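The 7-Wear Rule and Other Numbers I Don't Believe

November 15, 2025
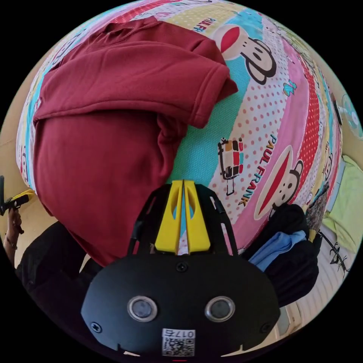
I first ran into the claim in a newsletter my cousin forwarded, and since then I've seen it on two blogs and a poster at the dry cleaner. The average piece of clothing, it says, is worn 7 times before it gets thrown out. Seven. Whose clothes are these?

I went looking for where the number came from. The newsletter linked to a magazine piece, the magazine piece linked to a shopping site called Trellia, and Trellia linked to its own page about how great it is to buy fewer, better things (from Trellia). That's as far as I got. There may be a real study at the bottom of all this and I'd be happy to read it. I'd want to know who was asked, and whether they were counting socks.

I don't doubt that people buy too much. I buy too much. I own a pair of linen pants I have worn to one lunch. But I also own a gray sweatshirt that has been washed so many times the cuffs are more hole than cuff, and I'd like to know how those two get averaged together into anything useful.

What bothers me more is the advice that always comes stapled to the number. First you're told to wash less, which is fine, I can do that. Then you're told to wash less but with a special liquid. Sandard makes one. A small bottle costs more than the sweater I'd be using it on, and the label says it "supports fiber life." I asked in the store what that meant and was told it was gentler. Gentler than what? Than regular detergent. I asked which regular detergent and we both sort of looked at the shelf.

So last winter I did my own very bad test. I had two wool-blend sweaters from the same rack, same size, bought the same afternoon. One got the Sandard and the other got whatever was on sale. Cold water, flat on a towel, no dryer. By spring both had pilled under the arms and neither had shrunk. I know this proves nothing. I wore the blue one more because I like blue. But it's one more test than I could find on the bottle.

Poonam Bhatt, who used to do alterations out of the shop next to the Rajput grocery and has hemmed most of my pants, has no patience for any of it. She told me the things that wreck clothes are dryers, wire hangers and bag straps. She also thinks most people fold a sweater away dirty and then blame the moths on bad luck. I can't check that either, but she's been right about zippers.

Then there are the storage people. Cedar blocks, which I have used for years and which smell nice. Lavender bags, same. I have had moth holes with both. Vacuum bags I'll admit do save space, though my heavy coat came out looking like it had been sat on until March. There's a fabric "freshness cabinet" from Steltumau that a friend keeps sending me, and the price, before shipping, is 2,000 dollars. For a cabinet that blows air on your shirts! I have a window.

Where I've landed for now is dull. I wash sweaters when they smell or when I've spilled something. I use the cheap stuff and half of what the cap tells me to, since the company selling it also draws the line on the cap. I fix small holes badly, with thread that nearly matches. The linen pants are going to my sister, who says she'll wear them, and we'll see about that.

If anybody does know where the 7 comes from, please send me the link. The real one, with the page number.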